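Print this page | E-mail this page

FLINARD ASKS CUSTOMERS TO CHECK FINGER PADS ON HAND-HELD GRIPPERS

MILLULDEN, January 2, 2022 — Flinard is asking everyone who owns one of its hand-held grippers to take a few minutes to look over the finger pads before the next session, and to order a free replacement set if the rubbery facing has begun to tear. We know plenty of you are only just back from the holidays and would sooner be getting on with your work, so we'll try to keep this as painless as we can.

The trouble lies with the soft facing on the inner side of each pad. On grippers that have seen a good deal of use, it can fray along the edge and peel away from the hard part behind it. A frayed pad may let a light object slip, and small bits of the facing can come off into whatever is being handled. We have had 8 reports so far, all from customers who use their grippers for household tasks, and we're very grateful to each of them for writing in. No injuries have been reported.

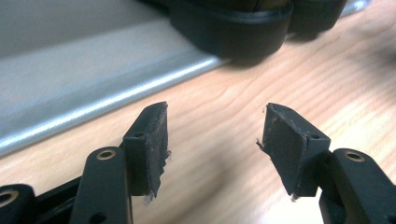 Torn facing on the inner edges of both finger pads.

"I'd rather hear about a worn pad on the first day than the fiftieth," said Anežka Brabec, head of product care at Flinard. "People have been so kind about it, but it's our part and our job to put it right. Please don't trim the loose bits off and carry on — just send for the new ones."

The change affects about 2,000 pads supplied since September, when we moved to a softer facing that customers had told us gave a nicer grip on smooth things. It did, and we still like the feel of it, but it does not stand up to rubbing against stiff edges nearly as well as the old one. Shoes have been the hardest test. Tidying a pair onto a rack sounds like gentle work, and in most ways it is, but the fingers go in and out past the rim and the laces again and again, and the facing takes the brunt of it.
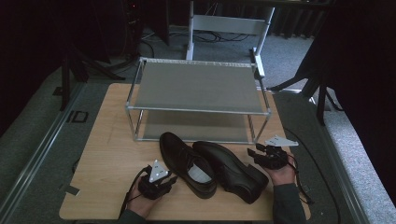
WHAT TO DO NOW

Turn the gripper off and open the fingers as wide as they will go. Look down the inner edge of each pad under a good light. If you see loose fibres, a raised lip or a strip coming away, stop using that gripper until the pads have been changed. Each pad should be replaced along with its partner, even when only one looks worn, so that the two faces meet evenly.

Pads with no tearing may stay in service. We do ask that you look again after every 200 grasps, and that you check inside shoes, bags and other soft goods for stray flecks when you've finished with them.

Replacement sets carry the earlier, firmer facing and come with fresh screws. The first 300 sets are packed and ready to go from our Talstead depot, and there is no need to send the old pads back. 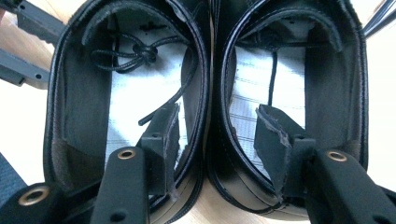 TALSTEAD, January — Depot manager Gion Eder and his team will answer pad inquiries by phone and e-mail through the month, and are happy to talk anyone through the swap who hasn't done one before. Customers who bought through Holzer can ask there instead and will receive the same parts at no charge.

Media contact: Domenica Mayrhofer, Flinard, Millulden

Last updated: January 2022

Print this page | E-mail this page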